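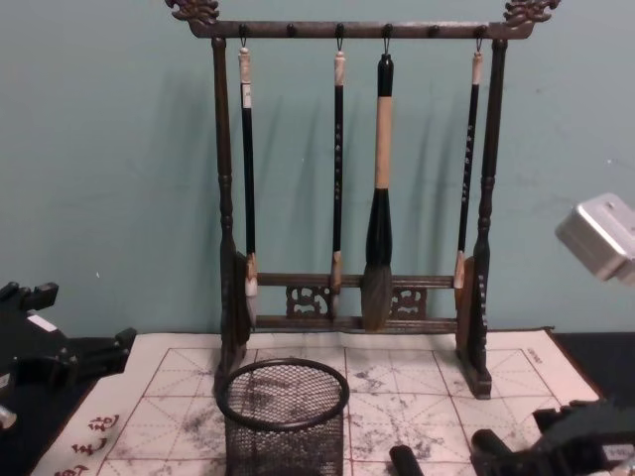
Hanging rack with four brushes, on the practice cloth.

Girngate Calligraphy Table Collection: Data Card

Summary

The Girngate Calligraphy Table Collection is a set of 390 photographs of brush calligraphy equipment as it is kept and used on a working table. It was prepared by the Henimbridge study room for teachers, catalogers and researchers who need pictures of ordinary equipment in ordinary use. Museum pieces are outside its scope.

Version: 3
Released: 2019-07-18
Maintained by: Radomír Charvát (contents), Niilo Pelkonen (files and requests)

Contents

The photographs are sorted into folders by subject: racks and hanging brushes, brushes in use, ink and inkstones, paper and weights, cloths, and storage. A photograph that fits more than one subject is filed under the one named first in the index. The index also gives the table at which each photograph was taken.

Terms used in the index

Rack: a standing wooden frame with a crossbar from which brushes hang with the bristles down. Carving, turned posts and openwork panels are recorded under "rack, ornament."

Hanging point: any peg or hook on the crossbar, whether or not it holds a brush.

Loop: the small loop at the top of a brush by which it is suspended.

Cap: the end piece at the top of the shaft, next to the loop. Material is entered only when it has been confirmed by handling. Bone-like caps are otherwise entered as "light."

Ferrule: the fitting between the shaft and the bristles. The index does not use "collar" or "sleeve."

Large brush: a brush with a full head and a shaft that widens toward the bristles. All others are entered by shaft color.

Practice cloth: the cloth laid over the tabletop under paper or equipment. Earlier versions used "felt" for every cloth, and this has been corrected.

Inscriptions

Several brushes carry gold characters along the shaft. These are noted as present or absent and have not been transcribed. Makers' labels are treated in the same way. Users who require readings should consult the brushes themselves, which may be seen at Henimbridge by appointment.

Known limitations

Dark shafts and dark wood are more common in the collection than light ones. Hair type is not recorded. In 30 photographs the brush heads are partly hidden by a post or rail of the rack, and these are marked "obscured" in the index.

Use and corrections

The collection may be used for teaching and research with credit to the Girngate Calligraphy Table Collection. Corrections should be sent to Niilo Pelkonen with the index number of the photograph concerned. The next revision is planned for December.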